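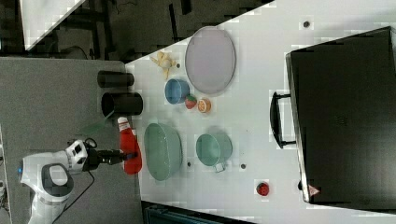
Fig. 2. Tiedemann cell, tabletop layout, gripper near the red bottle.

Cell care, Rustwood lab section

The Tiedemann cell is a patient teacher and will let you make the same mistake 200 times. Read this before you touch the pendant.

Cable first. The thin black one coming down from the arm needs slack at full reach. Jog to all 12 stored poses at low speed and watch the cable, not your phone. If it goes tight at any of them, re-dress it and start over.

Gripper. Wipe the fingers, close them on the Cuveck gauge block, write down the reading. "Looks fine" is not a reading.

Table. Bottles lying on their sides roll, and so do cups. Put them where the layout sheet says, then leave them alone. Keep the holes in the tabletop clear of crumbs, tape and sandwich.

Mount bolts get checked every 600 cycles with the Zurholm wrench, which lives in the drawer marked "wrench" and is often found in the other one.

Blue light on the arm: look up its meaning in section 2 of the manual. Guessing has been tried.

Log sheets are due before you leave the lab.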